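Keeping a Shared Work Table in Order
Project report, first-year course Home and Living Studies
Group members: Asuka Nishimura, Daichi Hirose, Mayu Oda
Adviser: Kazue Hamada

1. Background

In our department there is a room on the second floor which every student may use until late evening. The room has one big work table, and it is used for sewing, for model building, for eating lunch and for many other purposes. When we entered the department in April, the table was already a topic of complaint. People left their small things on it, and the next person pushed these things to the side. After several days it was difficult to say what belonged to whom.

Our group decided to study how a shared table becomes untidy and which simple rules can help. We did not want to buy expensive furniture. The budget of the project was small, and Ms. Hamada advised us to try first with what was already in the room.

2. What we did before the change

In the first period we only watched. We asked students who used the table to write in a notebook when they came and when they left, and to add one sentence about the condition of the table. We received 89 entries. Many of them were very short ("okay", "a bit messy"), but some were useful. Haruto Maruyama, who is a second-year student, wrote almost every time, and his notes helped us to understand the evening hours, when we were usually not in the room.

From the notebook we learned that most of the small things stay on the table between lunch and 16:00. In this time people change quickly, and each of them thinks he or she will come back soon. We had expected that the evening would be the worst time, so this was a surprise for us.

3. Our rules

We made a sheet with the following rules and put it on the wall near the door.

Take your own things with you when you leave for more than ten minutes.
If you find a thing without an owner, put it in the tray on the shelf – not in a drawer.
Wipe the part of the table which you used.
The tray is emptied at the end of each month. Things of value go to the office.

The second rule was discussed for a long time. Daichi wanted a separate box for each kind of thing, and Mayu thought that nobody would sort them. We tried the boxes for nine days. Most things were put in the nearest box, so we changed to one tray.

4. The table during the test period

The test period was in June and the first part of July. We wiped the surface ourselves on the first morning, and after that we did not touch it except for our own work. Small bits and loose fibers were a bigger problem than we had thought. They come from cutting and sanding, and they stick to tools as well as to sleeves. For this reason we added a hand brush to the hook beside the shelf. The brush is used more often than the cloth, probably because it does not have to be washed.
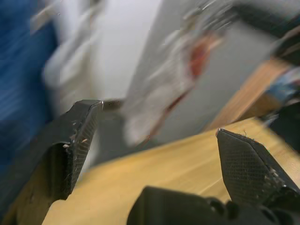 5. Results and problems

In the test period the notebook had fewer entries, some 8 in a normal week, so a comparison is not easy. The sentences about the condition became more positive. The time after lunch is still the most difficult, but the things now go to the tray and the table is free again by the evening.

The sheet on the wall was read mostly in the beginning. When we asked students later, they remembered the tray and the brush, but almost no one remembered the ten minutes. We think this rule should be shorter or should be removed.

6. Next step

Mayu will continue the notebook in the autumn term. We would also like to try a second tray at the window side – the walk to the shelf is short, but people who sit there told us they do not want to disturb the others.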